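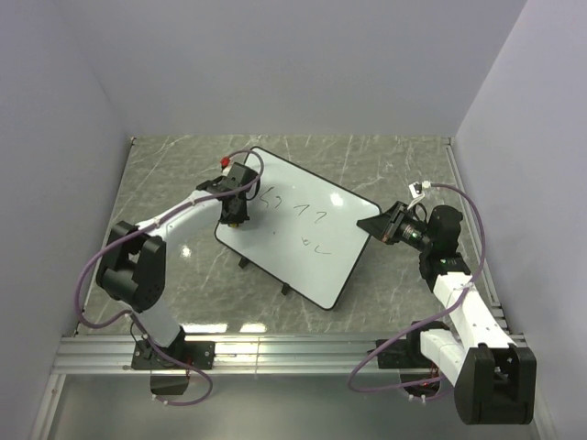
Unit 4: Storing and Cooking Root Vegetables

Reading time: 5 min

Handout for the evening cooking course, taught by Arnout De Haan. Read it before the practical. Bring an apron, a vegetable peeler you like using, and a container with a lid.

Search this site Search

1. What counts as a root vegetable

Cooks use the term loosely. Carrots, parsnips, beets, turnips, rutabagas, radishes and celery root are the ones we will work with. Potatoes are tubers, which are swollen underground stems, but they are stored and cooked in much the same way and we covered them in Unit 3. Sweet potatoes are true roots. Onions are bulbs and belong in Unit 5.

The plant uses the root to hold food through the winter, mostly as starch and sugar. In carrots and parsnips, some of the starch turns to sugar in cold soil. A parsnip dug after a few frosts is noticeably sweeter than one dug in early fall. Beets are sweet all season.

2. Buying

Look for roots that are firm all the way to the tip. A carrot that bends has lost water. It can still go into stock or soup, but it will not roast well. Avoid parsnips that are very wide at the top. The center of a big parsnip is woody and has to be cut out, so you pay for weight you throw away.

If the leaves are attached, they tell you how fresh the root is. Cut them off when you get home, leaving a short stub of stem. Leaves left on will keep pulling water out of the root. Beet greens and turnip greens are good to eat and should be used within two days. Carrot tops are edible but bitter, and most people will want only a little, chopped into something with oil and garlic.

Turnips the size of a golf ball or a little larger are mild. Large ones are sharper and need peeling.

3. Storage

Roots want cold and damp. A home refrigerator is cold enough but too dry, so keep them in a bag in the vegetable drawer. Don't wash them first. Brush off loose soil and leave the rest.

Keep them away from apples and pears. Those fruits give off ethylene gas, and carrots stored near them can turn bitter.

Expected keeping times in the refrigerator, bagged and with the tops removed:

Carrots: four weeks, often longer
Beets: three to four weeks
Parsnips: three weeks
Turnips: two weeks
Rutabaga: four weeks
Celery root: three weeks
Radishes: ten days

For those with a cellar or an unheated porch, the old way is a box of damp sand. The roots are laid in rows without touching, covered, and another row put on top. The sand should hold together when squeezed but not drip. Aim for just under 40 degrees and check the box every couple of weeks. Take out anything soft. Liam Ní Bhriain stores carrots from the Lostitz garden this way and will bring some to the practical so you can compare them with store carrots.

4. Preparation

Scrub under cold water with a stiff brush. Young carrots need no peeling. Older ones do, and so do parsnips, since the skin turns leathery in the oven. Beets are easiest to peel after cooking, when the skin rubs off under a paper towel. Rutabagas from the store are usually waxed and must be peeled with a knife. Cut a flat side first so it doesn't roll.

Celery root browns soon after cutting. Drop the pieces into a bowl of water with a spoonful of lemon juice or vinegar.

Cut everything for one pan to the same thickness. This matters more than the shape. A cut carrot and a cut beet of equal size still do not cook at the same speed, so start the beets first.

5. Basic roasting method

Heat the oven to 425 F. Dry the vegetables well after washing. Toss with enough oil to coat lightly, then salt. Spread in one layer with space between the pieces. If they are crowded, they steam and stay pale, so use two pans if you have to.

Roast until the edges are brown and a knife goes in easily, turning once. Inch pieces of carrot usually take 30 minutes, but begin checking at 25. Beets in inch pieces take 40 to 45. Whole beets wrapped in foil take an hour or more, depending on size. Add honey or maple syrup only in the last ten minutes or it will burn.

6. Mashing

Rutabaga and celery root mash well, especially mixed half and half with potato. Boil in salted water until very soft. Rutabaga takes longer than potato, so give it a 15-minute start. Drain, then return to the hot pot for a minute to drive off steam before adding butter.

7. For the practical

Work in pairs. Each pair roasts one tray and makes one mash. Taste a piece of each root raw before cooking and write down what you notice, then do the same afterward. We start at 6:30.

Homework: pick one root you have not cooked before and make it at home. Half a page of notes is enough. Include the cut size, the oven setting and the time it took.

Next: Unit 5, Onions, Leeks and Garlic

13 comments
42 shares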